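# Chapter 6: Flat Surfaces and Soft Things

Most advice on folding starts at the first crease. By then a good deal has been settled already: how large the surface is, what covers it, and what shape the cloth was in when somebody picked it up. This chapter opens with the crumpled piece, and it will take its time getting to the fold.
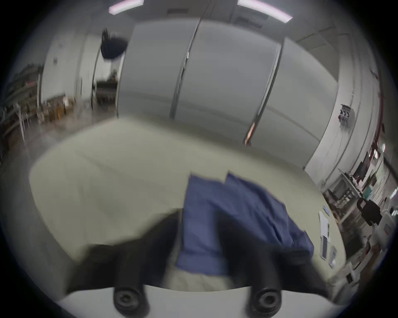
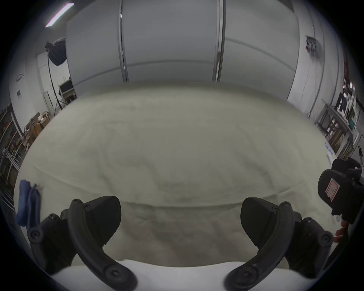
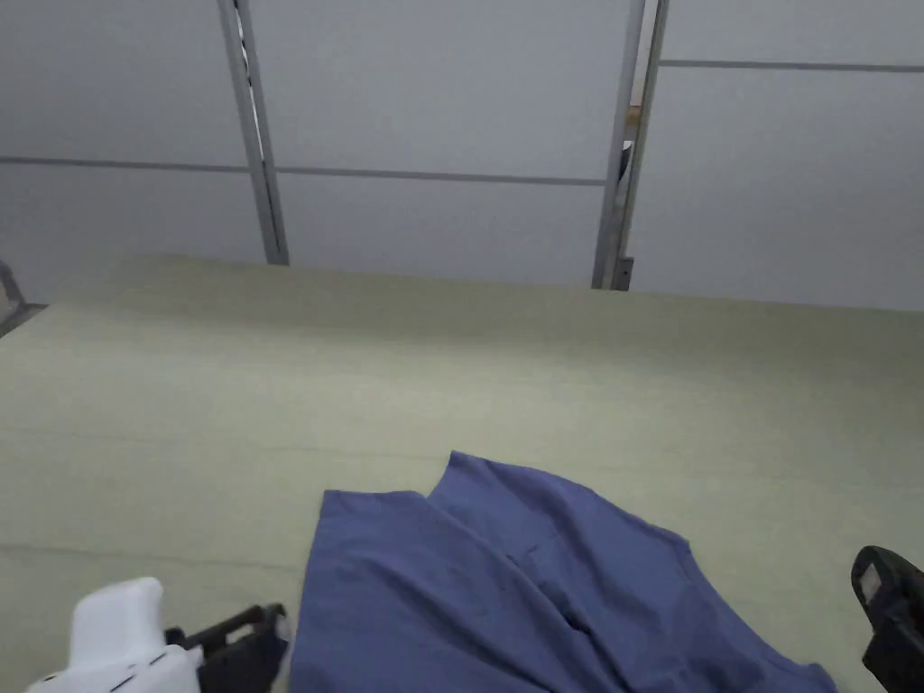

Blue cloth, still to be folded.

*Reading time: 2 minutes, exercises extra*

## 6.1 What the folding manuals assume

Pick up any household manual and look for the drawing of a shirt. It lies face down with its sleeves out, perfectly square to the page. The instructions then run from one to five and the shirt becomes a rectangle. I have no quarrel with the rectangle. My quarrel is with the drawing, which has skipped the part of the job that beginners find hardest.

Cloth comes out of a basket as a lump. The hem may be inside the lump, or wrapped around the outside of it, or doubled back so that two layers pass for one. Before anyone can "fold the left side to the center," someone has to find the left side. The Mota method, still taught in many hotel laundries, gives this stage a single word, "spread." The Sistico handbook gives it a sentence and then spends 43 pages on folds, a good number of which are the same fold with a new name.

Inês Brandão, whose training notes for the Platero linen rooms are quoted throughout this part of the book, was suspicious of such proportions. She asked her trainees to write down where they hesitated. Her log for June holds 2,206 entries, and the commonest complaint in it is some version of "couldn't find the corner." We should be careful with this. People write down the trouble they can name, and a trainee who has pulled a seam out of line may not know she has done it. Still, the log is better evidence than a drawing.

## 6.2 The surface

A table for handling cloth should be larger than the cloth when it is open. This sounds too plain to print, yet kitchens and dormitory laundry rooms are full of people folding sheets over the lid of a washer. If part of the piece hangs off the side, its weight drags on the rest, and a fold that looked straight will creep while your hands are elsewhere.

The covering matters too, though less than the sellers of coverings would like. A slick top lets the cloth slide; a rough one catches it. Somewhere between the two is fine. Claims that a certain finish "halves folding time" should be read with the question *compared with what?* in mind. Visitz made that claim for its padded board on the strength of 2 testers, one of whom had never used a table.

A seam or shallow ridge in the covering deserves a minute of your attention. Some workers line hems up against it. Others find that it shows through thin fabric and gets mistaken for a crease. Try both before forming a view.

Color contrast is the one point on which I have changed my mind. I used to think it was fuss. A dark piece on a pale surface shows its outline at a glance, and the outline is what you need while the piece is still bunched up. Working on a white bedspread or sheet gives you the same contrast, but it brings a second problem: the layer underneath can wrinkle and shift along with the piece on top. Smooth the lower layer first — or take it away.

## 6.3 Opening the lump

Hanane Bouazza teaches the lift-and-drop. Take the piece by any edge, raise it, let the rest hang, and look for a corner at the lowest point. It works well on towels and napkins. On garments I find it less reliable than she does, as a sleeve or a strap may hang lower than any corner.

The slower way is to leave the piece on the table and draw out one edge at a time, holding the middle down with the other hand. Terms for this section: **lump**, **free edge**, **false edge** (a fold that passes for a hem).

### Exercises

1. Drop a dish towel on a table and open it by lift-and-drop. Repeat on a bed. Note any difference.
2. Find a false edge in a crumpled T-shirt using touch alone.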